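About Lallari

Hello, and thanks for clicking on the page most people skip. I'm the whole of Lallari, or most of it. I help ordinary people deal with easements, rights of way, drains, shared driveways and those odd strips of land that show up on a title plan and make everybody at the kitchen table go quiet. I work out of Tromow, above the old Museo picture framing shop, and if you come up the stairs and the door's shut I'm probably at the lands office getting a copy of something from a very long time ago.

I'd better say early on that I'm not a solicitor. I'm a title searcher by trade. I did that for 18 years for other people's firms before I put my own name on a lease, and in all that time I mostly sat in a back room and passed bundles of paper to somebody else, who then explained them to the client. I kept thinking I'd like to do the explaining part (I'm a talker, you'll have noticed). So now I do both. I find the documents, I read them, and I write you a plain letter telling you what they say, where they came from and which bits are worth taking to a lawyer. Plenty of my clients do go on to a lawyer, and they turn up with the right pages already flagged, and the meeting is shorter and cheaper for it.

How it started

The first job I ever did under the Lallari name was a laneway off Kocsis Street. There were 11 houses backing onto it, and every household had a different story about who owned it. One family had been mowing it since the seventies. Another had put a gate across. The council thought it was private, the owners thought it was council's, and when the drain under it collapsed neither side wanted a bar of it – fair enough, drains are dear.

I found the answer in a plan of subdivision so faded I had to take it to the window. The lane had never been handed to the council at all. It was still in the name of the fellow who'd cut up the paddock, long dead, with a right of carriageway over it for every lot. That didn't fix the drain, but it did mean people stopped yelling at the wrong counter. They put in for the repair together, and I got a tray of lamingtons out of it and three more jobs by word of mouth, and that was that, I had a business.

What I do, day to day

Most of it is searching. A current title will tell you an easement exists and sometimes not much else. You'll see a letter and a number, maybe the words "drainage and sewerage", and a hatched strip down one side of the block. What you want to know is who it's for, what they're allowed to do with it, and whether you can put your shed there. For that you need the instrument that created it, and the instrument might be sitting in a transfer, an old plan, a council minute book or (my favourite) a conveyance folded into another conveyance. The longest chain I've followed ran to 113 documents. I loved it. The client was less thrilled, so I only charged for the useful ones.

I also do plain-English reports for people who are about to buy. You'd be surprised how many contracts go out with an easement mentioned on page something-or-other and no copy of what it says. Send it to me before you sign if you can. After you sign is all right too, but there's less you can do about it.

Then there's the letter-reading side. If a council or a water authority has written to say they want access over your land, or they want you to shift something off it, I can check what rights they hold on paper. Sometimes they've got exactly what they say they've got. Sometimes the strip is two metres wide and they've been treating it as three. Either way you're better off knowing before you ring them up.

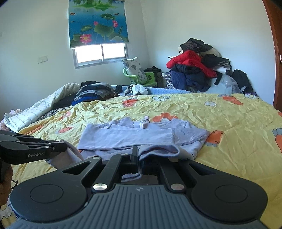 A reader of my newsletter wrote in to ask why she should pay anyone at all, when she could order the title online herself over a cup of tea. She'd done it, too, and said it took her less time than finding her glasses. Her only trouble was that the plan showed a right of way and she couldn't work out whether she was the one giving it or the one getting it.

Well, she's right, and I told her so! If all you need is the title, please go and order it yourself. It's a public register and the land office website is pretty good these days. Where I come in is her last sentence. Benefit and burden get muddled all the time, and on older plans the wording can be so clumsy that even the people who drew them up seem to have lost track. Hers was a benefit, by the way. She'd been letting the neighbour tell her for years that she was using that path as a favour.

What I charge

I quote a fixed fee once I've had a look at your title, and the look is free. If the search turns out longer than I expected, that's my problem. If it needs copies I have to buy from the register, I pass those on at cost and you get the receipts. I don't take a cut from surveyors or solicitors I mention to you, and I'll give you more than one to choose from where the district runs to it.

What I don't do

I don't draft easements or lodge anything, and I can't give you legal advice or stand up for you at a hearing. I don't peg boundaries either – that's a licensed surveyor's job, and if your quarrel is over where the fence sits you'll want one of those first and me second. I also won't ring your neighbour for you. People ask more than you'd think.

The paper room

I've got a soft spot for the old stuff, so over time I've built up a collection of local estate plans and auction posters, the sort with a drawing of a happy family and a railway station that never got built. There are 43 framed ones up the stairwell (the shop downstairs was a great help before it closed) and a lot more in flat drawers. You're welcome to come and look at them, whether or not you've got a job for me. If you've got one rolled up in a cupboard from the Tromow side of the river, I'd dearly love to scan it and give it straight back.

Getting in touch

Email is best, with your address and a line or two on what's worrying you. Attach whatever you've been sent, even if it's a crooked photo of a letter. I answer most things by 5 pm the next working day, a bit slower in October, when half the district decides to sell. If you'd sooner talk, ring before ten in the morning and I'll have the kettle on and your street up on the screen.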